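## 4. Setting the table and running your first pick

By now the arm is clamped down, the base has stopped wobbling, and you have read Section 3 on the emergency stop. If you skipped Section 3, go back. It is short, and the arm is faster than you are.

This section covers the table, the overhead camera, the toy groceries and the first supervised pick. It was written for the Drotent build in the shared workshop, so the hole spacing and cable lengths match our bench. If you are building at home, expect to move everything an inch and then move it back.

### 4.1 Before you start

You will need:

- the arm, assembled through step 3.12, with the gripper fitted
- the Skostau controller box and its power supply
- the overhead camera on its boom
- a set of play food and dishes
- one countertop appliance you no longer love
- painter's tape, a tape measure, a 2.5 mm hex key
- a second person within reach of the stop button

The second person can be anyone who stays awake. Poppy Tapley did it for most of one January with a sandwich in the other hand, and the logs from those sessions are perfectly good.

> **Caution:** Unplug any real appliance on the table and tape its plug to its own cord. The arm doesn't know what a toaster oven does. It does know how to lean on a knob for as long as you let it.

### 4.2 Preparing the surface

1. Wipe the tabletop and let it dry. Crumbs show up on the camera, and the detector has very generous ideas about what counts as food.
2. Check that no screws stand proud of the surface. The small dark holes can stay open. An early version of the software tried to pick one up, patiently, for an entire lunch break. Version 10 and later ignore them.
3. Turn on the overhead light and close the blinds. If your workshop has a skylight, you have our sympathy and should read Appendix C.
4. Run the gripper cable in a loose loop with enough slack for a full turn of the wrist. Turn the wrist through its whole range by hand, power off, and watch the loop. If it goes tight anywhere, add slack now.

**Note:** Don't zip-tie the loop to the gripper housing. It looks much neater and lasts until the first full turn.

### 4.3 Leveling and aiming the camera

5. Raise the boom until the lens is 1,349 mm above the table. Measure from the table to the front of the lens, and ignore the number printed on the boom, which was put there by an optimist.
6. Open the camera view. The table should fill nearly all of it. A strip of floor along the far side is fine.
7. Place the calibration card flat in the middle of the table and press **Find card**. When the outline turns green, press **Save**.
8. Remove the card. We mention this because Despina Kourkoulas once spent an evening wondering why the arm kept offering her a checkerboard.

### 4.4 Laying out the objects

Resist the urge to arrange things nicely. The arm learns very little from a table set for guests, and real kitchens don't look like that anyway.

9. Put the largest thing down first, against one side. It acts as a wall, and the planner needs to find out about walls early.
10. Set the dishes in the middle with bare table between most of them. Leave at least a finger's width around any dish you want the arm to lift by its rim.
11. Scatter the food. Let one or two pieces touch a plate. Put another somewhere inconvenient on its own.
12. Lay one tall item on its side across something uneven. This is the hard pick, and it is better to meet it while you are fresh. 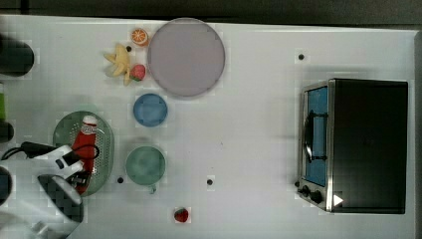
**Figure 4-1.** Table laid for a first session, seen from the overhead camera, with the gripper over the ketchup bottle.

**Note:** Anything may sit partly outside the camera view, but the planner treats it as scenery. It won't be picked up. It may still be hit.

### 4.5 The first pick

13. Clear hands, sleeves, lanyards and coffee from the table.
14. On the Skostau box, set speed to **Crawl**. The dial goes higher. Leave it.
15. In the Stendar window, load the profile `table_593` and press **Home**. The arm should move to its corner and stop there. If it heads anywhere else, press the stop button and repeat steps 5 through 8.
16. Click the object you want. For a first try, choose something soft and by itself. A lone toy strawberry is ideal and carries little emotional weight.
17. Press **Approach**. The gripper comes down and pauses above the object. Check from the side that the fingers straddle it.
18. Press **Close**, then **Lift**. Let it hold the object for a slow count of five.
19. Press **Place** and click a plate. Applause is optional.

> **Caution:** Never reach in to help. The arm doesn't recognize help, and your thumb is about the right size to be a banana.

When the easy pick works several times running, try the bottle. Grip it near its middle and keep the speed at **Crawl**. If the colander comes up along with it, lower the grip force one notch and raise the approach height slightly before trying again.

### 4.6 If it goes wrong

**The gripper stops well above the object.** The camera height is off. Measure again, this time without rounding.

**The gripper presses into the table.** Stop at once. Check the finger length in the Stendar settings. The long fingers and the short fingers have the same part label, a decision we have discussed at length with the person who made it.

**The arm picks the plate instead of the food on it.** The click landed on the rim. Zoom in and click nearer the center of the food.

**The oven slides when bumped.** Put a strip of rubber shelf liner under its feet. Recheck the position in the camera view afterward and save the layout again.

**Error "Kurtuluş: no route."** Kurtuluş is the path planner, and it is telling you it can't find a way around the clutter. Move one object and press **Retry**. Pressing **Retry** without moving anything gives the same error, slightly faster.

### 4.7 Shutting down

20. Press **Home** and wait until the arm is still.
21. Turn off the Skostau box, then the camera light.
22. Put the food back in its bin and count nothing as lost until you have looked under the oven.
23. Write the session in the bench log with the profile name and any stops. "Went fine" is accepted, but only from people who have also written down the times it didn't.

Continue to Section 5 for two-step tasks.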